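Sedthorpe Course and Award Records

Table of teaching awards and course loads for the construction and engineering departments at Sedthorpe College. 247 rows, one per instructor per term. Maintained by Teguh Siregar.

Columns: instructor_id, dept, course_code, enrolled, award, award_term. The award field is blank for 116 rows.
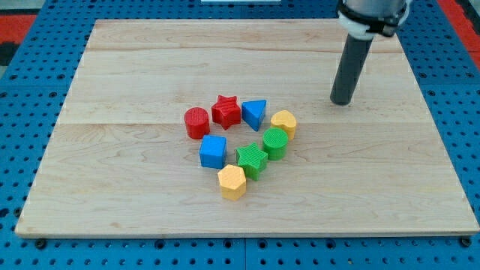 Course codes follow the Avden catalog. Older codes were mapped by hand, and 112 of them have no match in the current catalog. These keep the prefix X. Sections with more than 50 students are split by lab group.

Updated each January.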